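The Second Life of the Family Computer

There is a closet in my house that the rest of the family calls the museum, and for a long time I pretended not to know what they meant by it. It holds winter coats, a card table with one bad leg, and (behind the coats, where I thought I was being clever) every computer we have owned since the kids were small. I couldn't tell you why I kept them. I suppose I felt the way people feel about an old station wagon. Somebody learned to type on that one. Somebody wrote a whole report about otters on the other one, and printed it in purple.

Last December I finally carried the oldest of them down to the car and drove it over to Taltley, where there is a repair room in the back of what used to be a shoe store. You can still see the brackets for the shelves along one wall, and the little slanted stools people sat on to try on their loafers are now where you wait with your broken toaster. I had meant to drop the thing off and be home by lunch. I stayed until they turned off the lights, and I have been going back ever since.

Taltley isn't a big place. It has 3,000 people, a river that floods the ball field every spring, and a main street where you can buy bait and a wedding dress without moving your car. But it has become, in its quiet way, a town that fixes things. The repair room opens at nine in the morning and the line starts before that, people stamping their feet and holding lamps and mixers and radios against their coats like babies. I have stood in that line and been told the entire life story of a waffle iron, and I would happily hear it again!

What surprised me was how much of the line was computers. I had expected sewing machines, and there are plenty of those, but there is also a steady stream of big beige and black towers that have been sitting under desks all over the county, gathering dust and family photographs. People are shy about them. They'll hand over a vacuum cleaner with no apology at all, but with a computer they lower their voices and say it's probably junk, they know it's probably junk, they only wondered.

And usually they are wondering about something other than the computer. One man wanted a folder of recipes his mother had typed out, most of which, he admitted, called for canned soup. A couple wanted their wedding music. A woman in a yellow raincoat wanted to know whether the machine could be made to run just one game, a slow one about building a railroad, because she had been in the middle of it when her laptop arrived and had always felt bad about the passengers. 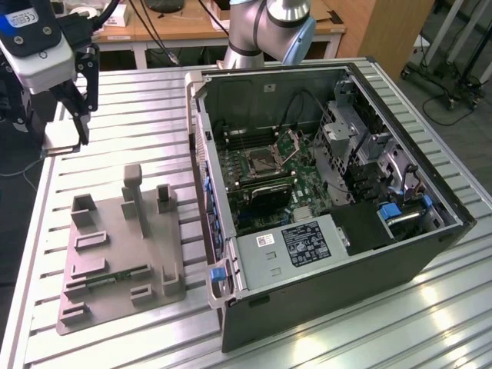

A desktop tower with its side panel off and the processor socket open.

I had never looked inside one of mine before that first visit. I'm not proud of this, but I had always imagined something sealed and a bit dangerous in there, like the back of a television. The woman at the bench laughed and gave me a screwdriver. It's mostly air and dust, she told me, and the rest of it is made to come apart. She was right. Parts slide out and parts unclip, and the lint I pulled from the fan of our otter computer would have stuffed a small pillow.

The first thing you learn is to go slowly. The second is to put your screws in a muffin tin, which is how I lost my good muffin tin. After that it depends on the machine and on your patience, and on whether the person next to you has brought cookies. Very often the trouble is small: a tired battery, a cable that has worked itself loose over the years, a stick of memory that needs to be taken out and pressed back in again with more courage than you think is wise. Sometimes it isn't small, and then the question becomes what can be saved for somebody else.

Over in Nurnero, 40 minutes down the valley, they have taken that second question and made a whole program out of it. It's called Daza, it runs out of the old library annex, and last year it sent 125 rebuilt computers home with families who had asked for one. I went to see it on a wet afternoon and found shelves right up to the ceiling, all of it labeled in somebody's lovely old-fashioned handwriting. There was a bin for power cords, a bin for mice, and a bin marked only "mysteries," which I could have gone through all day.

The part I keep thinking about, though, is the handing over. Daza doesn't just put a machine in your trunk. You sit down with it first, at a table by the window, and somebody sits with you until it feels like yours. They pick a picture for the screen. They show you where things go when you save them. The afternoon I was there, a boy of nine or ten spent most of his half hour choosing between a volcano and a horse, and his grandmother let him take all the time he liked.

I don't want to make it sound as if everything gets rescued. Some of it is past saving, and the people who do this work are quite plain about it. A machine too slow for the web can still be a fine typewriter or a jukebox, but a cracked board is a cracked board, and it goes into the crate that a truck collects for recycling. There's a little sadness in the room when that happens, mostly on the part of the owner. I felt it myself when the second of my museum pieces went into the crate. I kept one of its keys, the letter O, for otter.

The newest of these rooms is in Flalel, up past the quarry, and it started in a church kitchen with one folding table and a borrowed extension cord. They meet once a month in the evening and there is always soup. When I visited, there were 26 people in a kitchen built for six, and someone was soldering next to the bread. I was put to work at once drying bowls, and then I was put to work on a radio, and I was no help at all with the radio.

As for our own old computer, it runs. It takes so long to start that you can make a sandwich while you wait, and the clock insists on a year when my daughter still had braces, but it runs. The otter report was there, all four pages, with the drawing of the raft of otters holding hands. I printed it in purple and mailed it to her. She called that same night to ask whether there was anything on there about the hamster, so I've put the kettle on and I'm waiting for it to start up again.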